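October, up before five

Third morning in the hide above Ene and still no otter. I have now spent more hours looking at that one bend of river than I have spent looking at most of my relatives, and the river has been slightly better company, though it too has a tendency to go on.

Got down in the dark with the thermos, the beanbag and the long lens, which gets heavier every year. Birger Forsberg was already installed on the good stool. He claims he doesn't sleep at his age. He also claims to have seen the otter on every day that I wasn't here, including the day I was at the dentist, when she apparently brought two cubs up onto the flat stone and posed. He didn't photograph them. He had left his battery on the charger in the kitchen at Motia.

It was light enough to shoot by half past seven, if you didn't mind grain. I don't mind grain. I mind a river with nothing in it. A dipper did a few turns on the weir, bobbing like somebody agreeing with everything, and I took 497 pictures of it. I know the number because the camera keeps a tally and I am foolish enough to look. Of those, a good many are of the place where the dipper had just been.

Then a heron. It stood in the shallows on the far side, with its back to us, for most of an hour. Birger whispered that it would turn when the sun reached the alders. The sun reached the alders. The heron lifted one foot, thought about it, and put it down again. I had my eye to the viewfinder so long that my left leg went to sleep, and when it finally did turn its head I was rubbing my calf with both hands. Birger got it, of course. Lovely catchlight, beak in profile, a drip hanging off the end. He showed me the back of his camera four times.

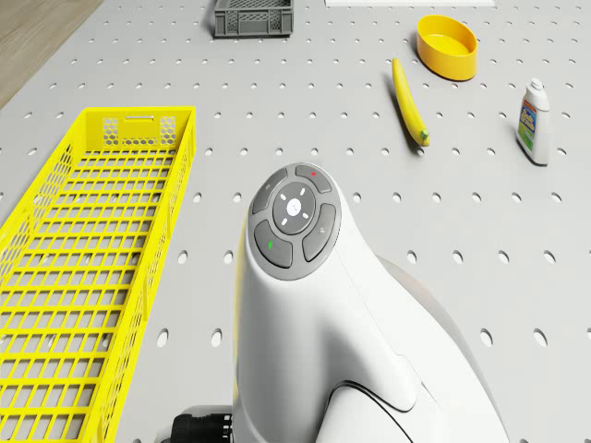
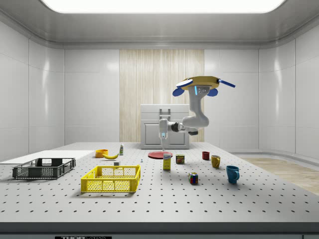 We had the sandwiches at ten. Mine was cheese and had been sat on. Birger had smoked fish in his, wrapped in paper that crackled like a bonfire every time he reached for it, and I pointed out that any otter within a mile would either flee from the noise or come straight in for the filling. He chewed and said that was two chances in our favour.

There was a moment just after that. A line of bubbles came down the slow water under the roots, steady, turning in towards our bank. I held my breath and so did Birger, who whistles slightly when he does that. The bubbles stopped by the flat stone. I had the focus on it and my finger half down. Nothing came up. The water closed over and went along as before. I have one frame of some bubbles. It's sharp, I will say that for it.

Rain from eleven. The roof of the hide leaks in one place only, above the bad stool.

Home by way of Kullell because the lower track is under water again. Stopped at the bakery and bought the last two buns, with the idea of giving one to M., and ate both in the car with the windows steamed up. Told her about the heron instead. She asked to see it and I had to explain it was on Birger's camera.

Spent the evening going through the card. Total for the three mornings is 1289 frames. Threw out 620 straight off and felt virtuous, then went back and rescued a blurred wagtail out of pity. The best of the lot is one of the dipper with its white eyelid closed, looking as if it has just heard my plans for tomorrow. Might print it small for the hall. The Sketer prints from the spring have gone a bit green by the window, so there is a gap coming.

Must dry the boots. Must find the other glove, which I think is under the good stool. Birger rang at nine to say he'll be there at quarter to five, and that he has put his battery by the door. I said half past four and hung up before he could improve on it.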